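Historia y técnica de la madera en el mobiliario
Apuntes de la unidad 6: la madera se mueve
Curso de verano, agosto de 2020

Estos apuntes recogen lo que vimos en clase y añaden un par de cosas que se quedaron en el tintero por falta de tiempo. Leedlos con un trozo de madera en la mano, el que sea: una regla, una cuchara de cocina, el canto de una puerta. De verdad que se entiende mucho mejor.

1. Repaso rápido: qué es una tabla

Veníamos de la unidad anterior con la idea de que un árbol es, en lo esencial, un manojo de tubos. Las fibras corren a lo largo del tronco y conducen agua y sales; en una conífera son sobre todo traqueidas, y en una frondosa tenemos además vasos, que en el roble o el fresno se ven a simple vista como poros. Cuando aserramos el tronco seguimos teniendo ese manojo de tubos, solo que cortado en rectángulos. Todo lo que viene después (las grietas, los cajones que se atascan en otoño, los tableros abarquillados) sale de ahí.

El agua está en la madera de dos maneras. El agua libre llena el hueco de las células y se marcha pronto, sin que la tabla cambie de tamaño. El agua ligada está dentro de las paredes celulares, y al irse sí encoge la pared. El punto en que ya no queda agua libre pero las paredes siguen saturadas se llama punto de saturación de las fibras, y suele situarse cerca del 30 % de humedad según la especie. Por encima de ese punto no hay movimiento apreciable. Por debajo, lo hay siempre. Subrayadlo, porque es la frase que sostiene la unidad entera.

2. Tres direcciones, tres comportamientos

A mí esta parte me sigue pareciendo preciosa. La misma tabla, con la misma pérdida de humedad, encoge de forma distinta según hacia dónde midamos:

Longitudinal (a lo largo de la fibra): casi nada. En la práctica del taller se desprecia.
Radial (del centro a la corteza): bastante.
Tangencial (siguiendo los anillos): en muchas especies, cerca del doble que en la radial.

De esa diferencia entre radial y tangencial nace el abarquillado. Una tabla de corte tangencial tiene los anillos formando arcos en la testa; al secarse, esos arcos tienden a enderezarse y la tabla se curva con la concavidad hacia el lado de la corteza. Tamás Pintér lo dibujó en la pizarra con una cara triste y una cara sonriente, y creo que ninguno lo olvidaremos.

Una tabla de corte radial, en cambio, enseña los anillos casi perpendiculares a la cara. Se mueve menos en anchura y se mantiene más plana. ¿Por qué no se corta todo así? Por el desperdicio y por el trabajo: hay que girar el tronco, salen tablas más estrechas y el precio sube.

3. El cálculo que hicimos en clase

Tomamos un tablero de 522 mm de ancho, el de la mesa de Bárány que estudiaremos en la unidad siguiente. Supusimos un coeficiente de movimiento tangencial del 0,3 % por cada punto de variación de humedad y una oscilación anual de 6 puntos entre el invierno con calefacción y el final de un verano húmedo.

Movimiento = 522 × 0,003 × 6 = 9,4 mm

¡Casi un centímetro! Hiyori Sasaki preguntó si no habíamos puesto mal una coma, y la duda es muy sana, pero no. Un tablero macizo de esa anchura respira nueve milímetros largos en un año malo. Con corte radial y un coeficiente de 0,15 %, el mismo tablero se queda en 4,7 mm, la mitad justa.

Repetid la cuenta en casa con un tablero de 1000 mm y decidid qué holgura dejaríais en los agujeros de fijación.

4. Encolar listones

La respuesta histórica a este problema tiene muchas caras, y una de las más fecundas consiste en partir la madera para volver a juntarla. Si aserramos una tabla ancha en tiras y las encolamos de canto, alternando la orientación de los anillos, cada tira intenta curvarse por su cuenta y las tendencias se compensan en buena parte. El conjunto sigue ensanchando y encogiendo (¡ojo!, el encolado no suprime el movimiento), pero se mantiene mucho más plano.

El tajo del carnicero tradicional llevaba la idea hasta el final: bloques encolados con la testa hacia arriba, de modo que la hoja entra entre las fibras y el filo sufre menos. La versión de listones con la fibra tumbada es más barata y más ligera, y es la que acabó en cocinas, bancos de trabajo y mesas de todas clases. En español llamamos a los dos con nombres poco fijos —tablero alistonado, tablero de listones, tajo— y en los catálogos en inglés veréis butcher block para ambos, lo cual da lugar a confusiones. Mirad siempre hacia dónde va la fibra antes de fiaros del nombre.

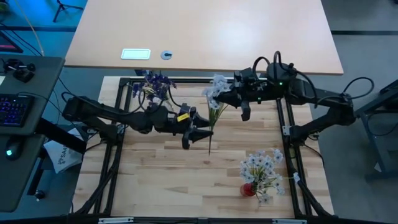

Fig. 1. Tablero de listones de madera clara, con la fibra tumbada y montado en un bastidor negro de aluminio.

Tres cosas que conviene observar cuando tengáis delante un tablero alistonado. Primero, la testa: ahí se lee si el fabricante alternó los anillos o encoló los listones según salían de la sierra. Segundo, si los listones son enteros o van empalmados a lo largo; el empalme dentado, en zigzag, permite aprovechar piezas cortas y es perfectamente digno si está bien hecho. Tercero, el color: una variación suave entre tiras es normal, y hay quien la busca.

Waltraud Lüthi trajo una muestra de su antiguo taller de Muleck en la que el encolador había juntado haya muy seca con haya sin estabilizar. A lo largo de cada junta se notaba un escalón con la uña. La cola había aguantado; las tiras, sencillamente, habían acabado con gruesos distintos.

5. Dejar que se mueva

Si no podemos impedir el movimiento, hay que darle sitio. Los ebanistas lo resolvieron mucho antes de que existieran las tablas de coeficientes, y cada solución es una pequeña joya:

Bastidor y panel. El panel macizo flota en una ranura, sin cola, y el bastidor mantiene la medida exterior. Es la puerta de armario de toda la vida.

Cabecero machihembrado. Una pieza transversal remata el tablero y lo mantiene plano. Se encola solo en el centro; los extremos van con espigas en agujeros rasgados.

Botones o tacos de fijación. Piezas pequeñas en forma de L, atornilladas al tablero por debajo, cuya lengüeta corre dentro de una ranura del faldón.

Agujeros rasgados. Cuando la estructura es metálica, el metal prácticamente no cambia con la humedad y la madera sí. Los tornillos del centro se aprietan en agujero redondo y los demás trabajan en agujero alargado, siempre perpendicular a la fibra. Un error frecuente es alargarlo en el sentido de la fibra, donde no hace ninguna falta.

Dénes Tóth defendió en el debate que el acabado resuelve el problema: si barnizamos por las seis caras, el agua no entra. Es verdad a medias. El barniz frena el intercambio, y eso suaviza los picos de una semana lluviosa, pero en el ciclo de las estaciones la humedad acaba pasando. Lo que sí estropea un tablero con toda seguridad es barnizar una cara y olvidar la otra.

6. Caso: la mesa de Skavberg

La mesa comunal de Skavberg tiene tapa de pino en tres tablas anchas y dos travesaños inferiores en cola de milano, metidos en seco. Los travesaños impiden el abarquillado y el tablero se desliza sobre ellos. En una reparación posterior alguien clavó uno de los dos, con 14 clavos de forja, y la tabla central se rajó justo de ese lado. El otro travesaño sigue suelto y su mitad de la mesa está sana. No conozco mejor lección de anatomía de la madera, y además se puede tocar.

Comparadla con la de Stirkum, de fecha parecida, en la que los travesaños se sujetaron con cuñas y el tablero ha perdido anchura sin abrirse.

7. Para la próxima sesión

Traed una pieza de madera maciza de casa, pequeña, e identificad en ella las tres direcciones. Marcadlas a lápiz.

Haced el cálculo del apartado 3 para el tablero de 1000 mm, en corte tangencial y en corte radial.

Buscad un mueble con un panel flotante y comprobad si en el borde asoma una franja sin teñir. Cuando aparece —y aparece muchas veces en invierno— estáis viendo el movimiento con vuestros propios ojos.

Lectura: el capítulo sobre secado del cuadernillo de Andor Sárközi, hasta el apartado de defectos. Los diagramas de apilado los veremos juntos.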